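The river has more than one thing wrong with it

A chat with Stela Jitaru about eels, ditches and who pays for the water
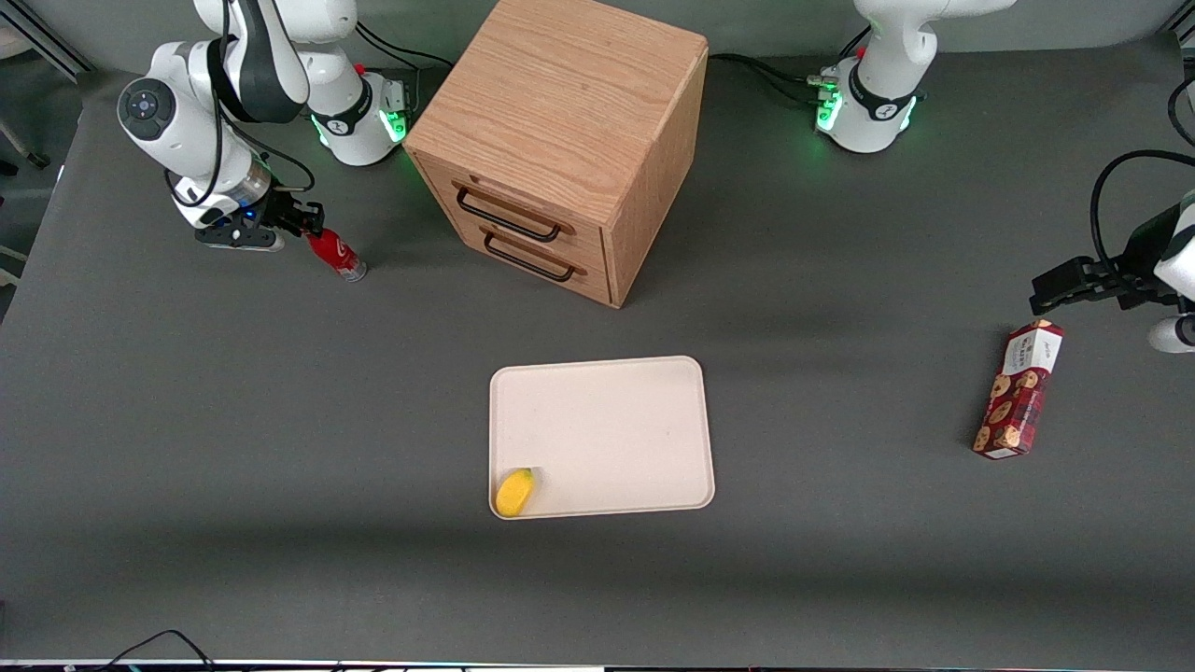

Starting at the muddy end

I'd arranged to meet Stela Jitaru by the lower sluice at Wumville on a Wednesday, and I'd brought the wrong shoes. She looked at them, said "oh dear", and lent me a pair of wellies two sizes too big, so picture me flapping along behind her for the rest of this.

Stela has been looking at the Irnusberg marshes for 13 years, first for the drainage board and now on her own account. She walks fast and talks faster (I've tidied up a bit, with her permission). I wanted to ask her about the new plan to let the winter water back on to the lower fields, all 40 hectares of them, and she wanted to talk about eels first. So we talked about eels.

"They come up in spring, tiny things, like bits of glass, and they meet a steel gate," she said. "You can have the cleanest water in the country above that gate and it won't do them any good. People ring me about fertiliser, and fair enough, but I want them to ring me about gates."

So is fertiliser a red herring? She pulled a face. "No! It's bad. The ditches go green by June and the weed dies off and then there's no oxygen at the bottom. But it's bad on top of the gates, and the gates are bad on top of the pumping. If you fix one you get a bit of a result, and then some bright spark says it didn't work."

The pumps and the farmer

The pumping is where things get touchy. The lower fields were drained with a pump the locals still call the Sivanov, after the make, and the land has been sinking ever since. Peat does that when it dries out. Stela reckons it has dropped by almost 5 feet by the old boundary stone, and she showed me a step at the base of it that was once buried.

Bent Norðdahl farms next to the stone and came over to see what we were up to. I'd expected an argument, I'll admit. He's against the plan, or against the way it's been drawn up.

"I'm not daft, I can see the ground going down," he told me. "But they've put one line on a map and I'm on the wet side of it, and my neighbour's on the dry side, and he's using the same pump as me. Who's paying for that? I've asked twice."

Stela said he had a point about the line. They then had a long conversation about culverts that I couldn't follow, and Bent drew something in the mud with a stick.

What happens next

The plan goes out for comment again after harvest. The last round brought in 1390 replies, most of them about the footpath. I asked Stela whether that annoyed her.

"A bit. But I use the footpath too, and it'll be under water from November. They should raise it. It's gravel and a digger, it's not the moon."

And if she could have just one thing out of the whole plan? She didn't stop to think. "Open the gates on the spring tides. Two hours, at night, when the eels are moving. You don't need to flood anybody's field to do that, and you could start next year."

Bent said he could live with two hours. Then his phone went and he had to go and see about a heifer.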